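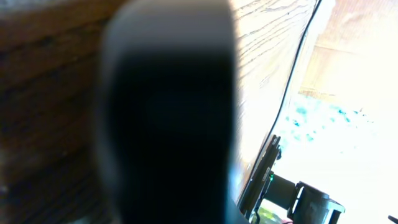
4 min read

Unit 2: Reading Grain and Surface Under Low-Angle Light

Course notes, Shoshana Calloway. Revised Aug 20, 2022.

Grain direction is recorded before any sanding or finishing. The line of the grain is taken relative to the long edge of the board and noted as straight, diagonal or wavy. Many boards show more than one pattern, and each zone gets its own entry.

Light striking at a shallow angle makes dust and raised fibers visible. Strong light also hides grain. Where the surface washes out to near-white, tilt the board or move the lamp and read that area again – do not fill it in from the neighboring wood. 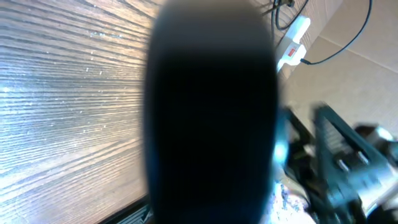
Fig. 2. Diagonal grain with closely spaced light and dark bands. Pale specks on the surface; glare at far left and through the middle band.

Specks are logged as "particles, unidentified" until the surface has been wiped and checked a second time. Dark bands are logged by position only. Stain and natural color are separated in Unit 3.

Exercise: read one board at 20 degrees, then again with the lamp on the opposite side. Hand both sheets to Imre Takács.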